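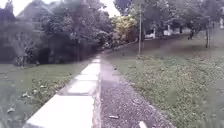
Mortimer Quintanilla wrote in after my last report to say that an open day at a park is a contradiction in terms, a park being open on all the other days too, and that he would like to know what they could possibly be showing people at Runddale that they weren't already showing them for free.

Paths, Mortimer. They were showing us the paths.

Runddale Grounds covers 179 acres on the far side of Nituton, most of them sloping, and once a year the people who run it put up a folding table by the lower gate and invite the public to come and appreciate the surfaces. The leaflet called it a Walking Day. I had assumed this meant bird walks, or a history walk with someone in a waistcoat. It meant walking, with reference to what you were walking on. I went on Sunday, and I stayed until they took the table down, so make of that what you like.

Getting there is simple if you don't trust the website. The website says to take the 16 from Nituton station and get off at Runddale. The 16 does go to Runddale, in the sense that it passes a sign with the word on it, and then it keeps going for a good while before it stops. I walked back along the road with two other people who had also trusted the website. We didn't speak. The ride takes 55 minutes and there is no restroom at the lower gate, a fact I would have put on the leaflet in place of the poem.

Admission is free. The map is seven dollars. It is a handsome map, printed by Eleck on the kind of waterproof paper that won't fold back up, and it shows every path in the park in one of several shades of gray, according to what it's made of. I'm told this was a deliberate choice. I spent most of the morning holding it at arm's length, trying to decide whether I was on Medium Gray or Slightly Less Medium Gray.

The first leg goes along the old slab ledge, which regular visitors call the shelf. It's a long raised run of flat concrete with a narrow dark gravelly path beside it and then grass, and you are supposed to walk on the path. Everyone under ten walks on the ledge. So did I, after looking over my shoulder. It is a better walk in every way: you're a little higher up, the going is smooth, and you get to feel like you are getting away with something at my age. Down on the path the grass and weeds have started creeping in from the side, and you end up walking single file and talking to the back of someone's head.

Gaurav Nautiyal led the eleven o'clock group, and he is the reason I'd tell anyone to go. He has a quiet voice and no microphone, so the whole party moved in a tight clump around him like ducklings, and whoever was at the back got the talk second-hand and slightly wrong. I was at the back. I learned that the ledge was either poured or bored in the year the upper lawn went in, and that De Graaf had the contract for either the seams or the beams. De Graaf do most of the hard surfaces up there, I can say that much, because their name was on the tent where we got our coffee. The coffee was also a hard surface.
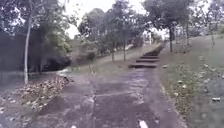

Can you do the whole circuit with a stroller? The level parts are fine with decent wheels, but the route up the slope is by concrete steps, so you would have to carry it or turn back and do the lower loop twice.

The steps deserve a word of their own. They go up the hill at a slant, with grass and bare soil along the sides where people have clearly decided that the steps were a suggestion. The spacing is peculiar. It's a little too long for one stride and far too short for two, so you either climb the thing with the same leg every time or throw in a small shuffle, and a line of adults doing the small shuffle all the way up a hillside is something I'd have paid the seven dollars to watch. Gaurav does it without a hitch. He says the trick is to stop thinking about it, and I thought about that the whole way up.

At the top there was meant to be a demonstration of crack filling. The person with the filler had taken the 16. 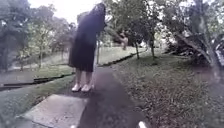
So we had free time, and free time at a Walking Day is a strange thing, because all you can do with it is walk. The group came apart quickly. Some went off to find the restroom marked on the map in a gray I never did locate. I wandered along by the lawns, where the grass is kept in by long dark edging strips and looks very pleased about it, and where a person in a long dark garment and white shoes was leaning forward beside the greenery with one arm stretched out to the side. I admired the shoes. I had come in brown boots, on the advice of the leaflet, and they weigh what you'd expect. White shoes on dark asphalt is a show of faith in a park's maintenance that no leaflet could buy.

The edging, incidentally, gets its own paragraph on the back of the map. I read it twice while eating my sandwich. It explains that a lawn without an edge is "merely grass," and I've been looking at my own yard with some bitterness ever since.

After lunch the afternoon group formed up and I joined that as well, partly to find out whether it had been seams or beams. (Seams.) The afternoon route takes in the shady side, and if you only have time for one half of the day I would make it this one.
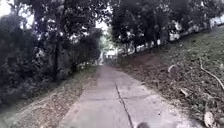 It's quieter, for one thing, and you don't need the map. There is one way to go and you go along it. Gaurav talked a bit about old concrete and why they leave certain cracks alone, and I was nearer the front by then and got it all first-hand: a crack that isn't catching toes or holding water is allowed to stay, and they come back and look at it each year. He was fond of a couple of them. A man asked what was being done about the leaves and was told that they were being left, and he wrote this down.

We came out by the gate a little before four. The De Graaf tent was still handing out coffee, and I had another, having learned nothing. On the table was a sign-up sheet for the November walk, same route, with crack filling promised again in larger type. I put my name down, and Mortimer's under it.

Take the 16, but ask the driver to let you off at the sign.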